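Grulora Home Robotics – Frequently Asked Questions

Can a robot do my chores yet?

Some of them, some of the time, on a good table. If your home is a clean white surface with four objects on it, you are closer to the future than most of us. If you have a junk drawer, please keep reading.

What can the Alano arm do today?

It picks things up and puts them down. That covers more housework than you might expect: clearing a counter, sorting recycling, moving cups from the place people leave them to the place people pretend they belong. The arm has a list of 9 chores we are willing to put our name on. There is a longer list we are not.

Why do you spend so much time on bottles?

Bottles are rude. They are tall, they tip, and a half-full one behaves differently from an empty one. Soft plastic gives when you squeeze it, so a grip that suits a jar can crumple a soda bottle. We also like them on a tray, where a clumsy move with one can bother its neighbor.

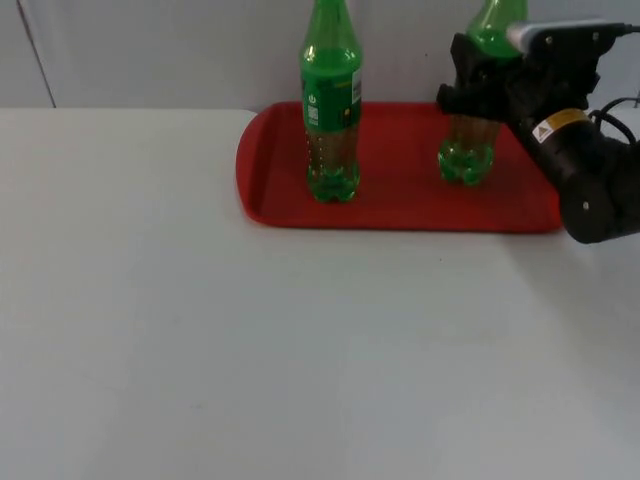

Bottle and tray work: the gripper closed on one of two green soda bottles, its base still on the tray.

How much practice does it need?

For a new chore, we plan on 300 demonstrations before we let the arm try it alone, and 1,000 before we let anyone's relatives watch. A toddler needs fewer, but a toddler also wants lunch.

Is it faster than I am?

No. Our reference table setting takes the arm 125 seconds. You could do it in less and complain the whole time.

Will it fold laundry?

Please see the longer list mentioned earlier.

What about shop-floor work?

This is where things look better. The Escobedo package is meant for small shops that load trays, fill bins and move the same part from here to there all day. The parts arrive in the same spot, the lights stay on, and the dog is usually at home. Kitchens offer none of these comforts.

Can it open the bottle too?

With two arms and a cap that cooperates, sometimes. We don't sell it as a feature.

Does it learn my house by itself?

It does not. Someone has to show it, correct it, and show it again after you buy a different dish rack. Our Druravano software makes the showing less painful – we stop short of calling it fun.

When will there be one that does everything?

We update this page every March. Check the laundry answer first.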